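Handling faux fur and other long-pile items: tips from the Cliswood robotics club

Workshop tips, page 2

These notes are for members working on the soft goods task for the Partington meet in April. Most of them apply just as well at home if you have a shaggy throw or a big plush to look after. We keep adding to the page as people find things out, so check back before you pack for the meet.

Before you start

Shake every furry item outside, or over a sheet you can fold up and carry to the trash. Long pile drops hair for its first few outings, and the hair ends up in the gripper joints, the keyboard and the soldering mat. Do the shaking again at the end of the session.

Clip off swing tickets and plastic loops, but leave the sewn-in care label alone. You will want it when the thing needs washing.

Cover the bench with something dark and plain if your item is light, and the other way round for a dark one. Stray hairs show up at once and you can lift them with tape.

Brushing

Use a wire pet brush with rounded tips. Hold the backing flat with your free hand and work from the ends of the hair down toward the base, a few inches at a time. Starting at the base pulls tufts out.

Don't brush between every run. The task rules say the item goes back to its "resting state," and a freshly combed fur grips differently from one that has been handled for an hour. We brush once at the start and once halfway through.

For matted spots, mist with water and a few drops of hair conditioner in a spray bottle, wait ten minutes, then tease the mat apart with your fingers before the brush goes anywhere near it. Let it dry completely before the next run — overnight is best.

Gripping

Close the fingers slowly. Long pile hides how thick the item really is, and it's easy to stop when you have only a pinch of hair. Keep closing until you feel the padding or backing push back, then lift an inch and wait. If the item slides, set it down and take a deeper bite.

Go in along the lie of the hair. Coming in against it pushes the tufts up ahead of the tips and you end up holding a loose wad.

On anything big, have your partner steady one side while you learn where the weight sits. Take the helping hand away once you can make the lift cleanly five times in a row. Tell each other before you let go.

Smooth finger pads are fine for plush. If yours slip on the silky kinds, stick a strip of shelf liner to each pad with double-sided tape. Don't use sandpaper. It tears the hair and the judges will mark you down for damage.

Keeping notes

Write up each run on the sheet as you go, including the bad ones. The club logged 2,802 grips last season, and 646 of those were on furry items. The fur sheets were the ones we went back to most, mainly to see which approach angle people had used. Put down the item, the angle, who was steadying and what slipped.

Label the items with masking tape on the storage bag. Tape on the fur itself leaves a gummy patch that takes rubbing alcohol and a lot of patience to remove.

Washing and storing

Check the label first. If it allows machine washing, turn the item inside out, put it in a pillowcase, and use cold water on the gentle cycle with half the usual detergent. Skip fabric softener, which leaves a coating on the hair and on the pads.

Never put faux fur in a hot dryer. The tips melt and curl and nothing brings them back. We lost a Jernley throw that way, a good one too. Hang it over a rack or a shower rail, shake it every few hours, and brush it when it's dry.

Store furry items loosely in cotton bags. Vacuum bags save space but crush the pile, and it can take days to stand up again. The club tubs hold 28 items between them when they're packed right, with the heavy pieces at the bottom.

Cleaning the gripper

Hair winds itself around the pivots where you can't see it. After each session, slide a seam ripper under the wrapped hair, cut it, and pull the ends out with tweezers. Wipe the pads with a damp cloth and dry them. If the fingers still feel stiff, take out the pivot screw and look behind the washer. Plesow washers are thin and stick to the screw head, so work over a tray.
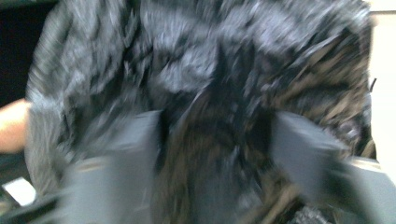 Put the screws back finger-tight first, check that both fingers meet evenly, and then give each one a quarter turn with the driver. Spare washers are in the small parts drawer next to the tape. Sign them out on the card when you take one.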